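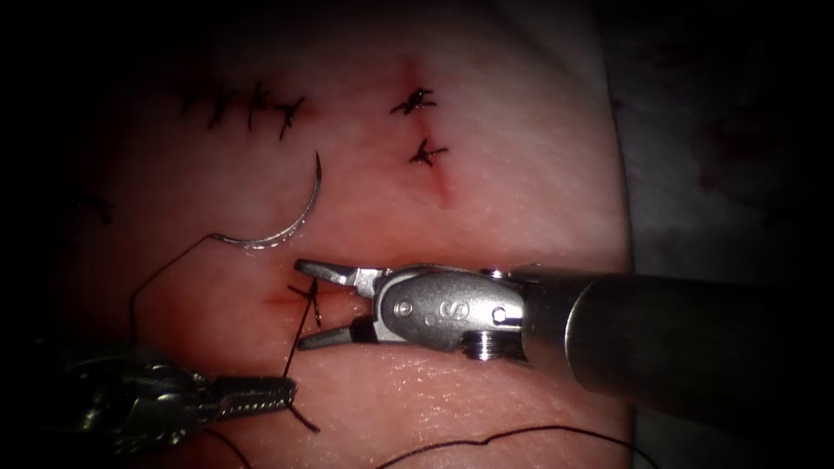 Suture (surgery)

A suture, commonly called a stitch, is a length of thread used to hold body tissue together after an injury or an operation. The word is used for the thread itself, for a single completed stitch and for the row of stitches that closes a wound. Placing sutures is called suturing. Other means of closing a wound include staples, adhesive strips and tissue glue, each of which is preferred in particular settings.

Purpose

A suture holds the two edges of a wound in contact until the tissue has gained enough strength to hold without it. The closer and more even the contact, the less new tissue must form to fill the gap and the narrower the scar. Sutures are also used to close off blood vessels, to fix drains and tubes in place, and to join hollow organs such as lengths of bowel.

Stitches do not add strength to the healed wound. Skin regains its strength slowly over a period of months and seldom returns to its original value. The thread carries the load only in the early part of this process, and the choice of material depends largely on how long that support is needed.

Thread

Suture thread is classed in three ways: by whether the body breaks it down, by its structure, and by its origin.

Absorbable thread loses strength in the tissue and is later removed by the body, either by enzymes or by reaction with water. It is used for deep layers, where a stitch cannot easily be taken out, and for the lining of the mouth. Non-absorbable thread keeps most of its strength for much longer. On the skin it is removed once the wound has closed; in tendon, blood vessel and hernia repair it is normally left in place.

Single-strand thread (monofilament) passes through tissue with little drag and offers few spaces in which bacteria can lodge. It is stiffer than other kinds, tends to keep the shape in which it was packed, and needs more throws to form a secure knot. Braided thread is softer and holds a knot well, but drags more and can draw fluid along its length. Coatings are applied to many braided threads to reduce both effects.

Natural materials include silk and processed animal collagen, the latter known as catgut, although it was generally made from the gut of sheep or cattle. Synthetic polymers have replaced natural materials for most purposes, as their rate of breakdown is easier to predict and they cause less reaction in the tissue.

Thread size is given by a number followed by a zero. The more zeros the size stands for, the finer the thread, so that 5-0 is thinner than 3-0. Fine sizes are chosen for the face and for small vessels, heavier sizes for the scalp, the trunk and the wall of the abdomen.

Needles

Most modern suture needles are joined to the thread at the factory, with the end of the thread crimped into the rear of the needle. The needle and thread are then of similar width and the hole left in the tissue is small. Needles with an eye, threaded by hand, are still made but have a limited role.

A needle has a point, a body and a swage, the last being the part that holds the thread. Taper needles have a round body and spread tissue apart; they are used in bowel, muscle and vessel. Cutting needles have sharpened edges and are used in skin. In a conventional cutting needle one edge lies on the inside of the curve, facing the wound. In a reverse cutting needle it lies on the outside, which lowers the chance of the thread pulling through towards the wound edge.

Curved needles are described by the fraction of a circle that they form, three eighths and one half being common. The needle is held across the jaws of a needle holder, usually a little behind the middle of its length. Holding it too close to the swage may bend it or loosen the thread. The point should enter the skin at a right angle, and the needle is then turned through the tissue along its own curve. Pushing it in a straight line widens the track and may break the needle.

Stitch patterns

The simple interrupted suture consists of separate stitches, each tied and cut before the next is placed. It takes longer than a continuous row, but the failure of one knot does not release the others, and single stitches may be taken out early to let fluid escape.

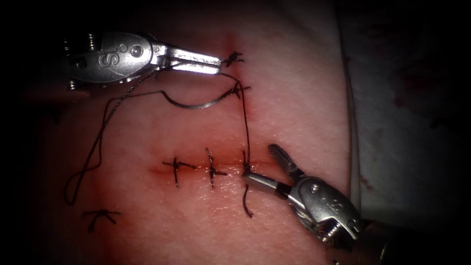 Sutured incisions in a tissue pad, with the closed jaws of an instrument beside a tied knot.

The continuous, or running, suture uses one length of thread for the whole wound, tied at both ends. It is quick and spreads tension along the line. If the thread breaks at any point the whole row may loosen. In the locked form each loop is passed through the one before it, which helps to control bleeding at the edges but may reduce their blood supply if drawn too tight.

The mattress suture passes through the tissue twice on each side. In the vertical form the far and near bites lie in one line across the wound; in the horizontal form they lie side by side. Both turn the edges slightly outwards, a result known as eversion, which allows for the flattening of the scar as it matures.

The subcuticular suture runs within the lower part of the skin, parallel to the surface. It leaves no marks beside the wound and is common where appearance matters. It is suited to straight wounds under little tension.

Knots

The usual surgical knot is the square knot, in which each throw is the mirror of the one before. Throws laid in the same direction produce a granny knot, which may slip. The surgeon's knot begins with a double throw, whose added friction keeps the first loop from opening while the second is formed. The number of throws needed depends on the material, and excess throws add bulk without adding strength.

Tension is judged by eye and by feel. The knot should bring the edges together and no more. Tissue swells in the days after injury, and a stitch that is tight when placed will become tighter. Pale skin beneath the thread is a common sign of excess tension. The finished knot is normally drawn to one side so that it does not lie over the wound.

Teaching and practice

Suturing is taught first on materials other than living tissue. Pigs' feet, chicken skin, fruit peel, foam and moulded pads have all been used. Moulded pads are clean to store and can be cut and closed repeatedly, though the cut channels widen with use and the surface tears more readily than skin when the thread is pulled hard.

The Psarras scale, used on some basic skills courses, marks a closed practice wound out of 40, with 30 as the pass mark. Marks are given for spacing, depth of bite, eversion and the security of the knots. The Clurkine course, which adopted the scale for its Saturday sessions, recorded the results of 156 learners, of whom 63 passed at the first attempt. Most of the marks lost were for uneven depth between the two sides of the wound. Time taken is noted on the form but is not marked.
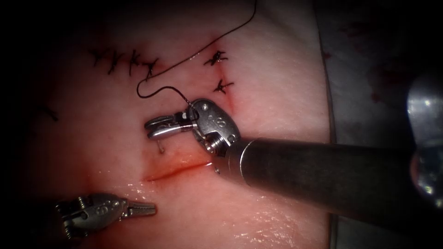
Wael Shawky has objected that the scale rewards neat spacing above all else, and that "a row can be perfectly even and every stitch in it too tight". Later versions of the form, including the one issued with the Pinby handbook, give tension a heading of its own. The Velow form, a shorter version intended for self-assessment, omits the mark for depth, as depth cannot be checked without opening the closure.

Removal

Non-absorbable skin stitches are taken out when the wound edges hold without support. The interval is shortest on the face, where the blood supply is rich, and longest over joints and on the back and lower leg. Stitches left for too long may leave marks at the points of entry, while early removal may allow the wound to open.

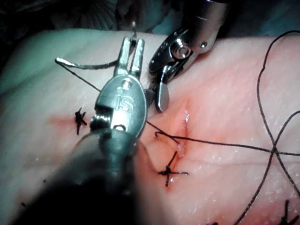
Curved suture needle held in the jaws of a needle driver.

To remove a simple stitch, the knot is lifted with forceps and the thread is cut close to the skin on one side. The thread is then drawn out across the wound line, so that the pull tends to close the edges. The outer part of the thread should not be drawn through the tissue. In longer wounds alternate stitches may be removed first and the remainder at a later visit, with adhesive strips applied in between.

Complications

Infection is the most frequent problem and is linked more closely to the state of the wound than to the thread, although any foreign material lowers the number of bacteria needed to cause it. Wound opening, or dehiscence, may follow infection, poor technique, early removal or heavy strain. A small lump may form around a buried knot, and part of an absorbable stitch sometimes works its way to the surface before it has broken down. Allergy to the common synthetic materials is rare.

See also

Surgical staple
Tissue adhesive
Wound healing
Ligature (medicine)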